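Simin Alipour on Selling Herbal Tea by the Pound

Simin Alipour has been blending and selling dried herbs since she left a job in hospital purchasing. Her company, Samivier, sells chamomile, lemon balm, linden flower and a handful of blends, mostly to small grocers and cafes. We met at the packing room on 25 July 2024, a slow stretch of the year for tea, and talked for most of the morning.

She started with one product, a lemon balm and mint blend sold in paper bags at a weekend market. "I had no plan past the first sack," she said. "I bought a sack of each, mixed them in a tub and wrote the labels by hand. When it was gone I bought two more."

The market stall closed after its second winter. By then two cafes were ordering regularly, and one of them, Bakos, asked whether she could supply all of its branches. Alipour said yes before she had worked out the price. She lost money on the first three deliveries.

"I forgot the freight on the linden," she said. "It's very light and it takes up a lot of room. You pay for the room."

Samivier now has 89 wholesale accounts. The smallest takes a single box at a time. Alipour has kept the minimum order low and says it will stay there, even though her business partner, Shanti Ahuja, has argued for raising it.

"Shanti does the books and she's right about the books," Alipour said. "A small order takes the same time to pack as a big one. But Bakos was a small order once."

Ahuja, who joined us for part of the conversation, didn't disagree. She said the larger problem was late payment — at one point last year 14 shops were more than a month behind — and that she now asks new accounts to pay up front for their first two orders.

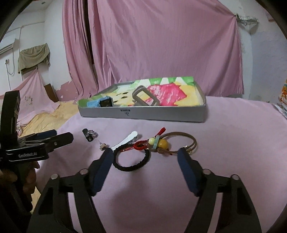

Finding growers

Most of the chamomile comes from one grower, Attila Szűcs. Alipour met him through a broker and later began buying from him directly, with the broker's agreement and a fee for the first season. He sends samples before each harvest lot is packed.

"I look at the color, I break the heads open, I smell it, and then I make a cup and leave it too long on purpose," she said. "If it's still pleasant after 20 minutes, I take the lot."

Last season she ordered 662 pounds of chamomile from Szűcs and received 469. Rain had come at the wrong time and part of the crop was too dark to sell as whole flowers. She filled the gap with a lot from a second supplier, Flomar, and changed the batch numbers on the boxes so that shops would know which was which. A few customers noticed a difference in taste. One cafe asked to stay with the Flomar lot.

Labels and claims

The part of the business she likes least is answering questions about what the teas do. Her boxes list the ingredients, the batch number, the packing date and how long to steep. They make no statement about sleep, digestion or anything else.

"People write to me and say, will this help me sleep? I tell them it's a warm drink with no caffeine in it," she said. "If they take medicine, I tell them to ask a pharmacist. Some herbs don't mix well with some drugs, and I'm not the person to sort that out by email."

She has turned down one account over this. The shop wanted to print its own labels with a list of conditions on the back. Ahuja drafted the letter and Alipour signed it.

Testing costs her $300 a lot. She sends samples out for mold and pesticide residue and keeps the reports in a binder that any wholesale customer can ask to see. Few do.

What comes next

Samivier will add a rose hip blend in November. The recipe came from Magdolna Takács, who packs orders there and had been making it at home. It went through nine versions before the two of them agreed on the amount of hibiscus.

Alipour has also been talking with Gistadach, a regional distributor, about carrying the four best-selling teas. She hasn't signed. The distributor wants a longer shelf date than she prints now, and she wants to see how last year's boxes have held up first.

"I have some from every batch on the shelf back there," she said. "We open one a week and drink it."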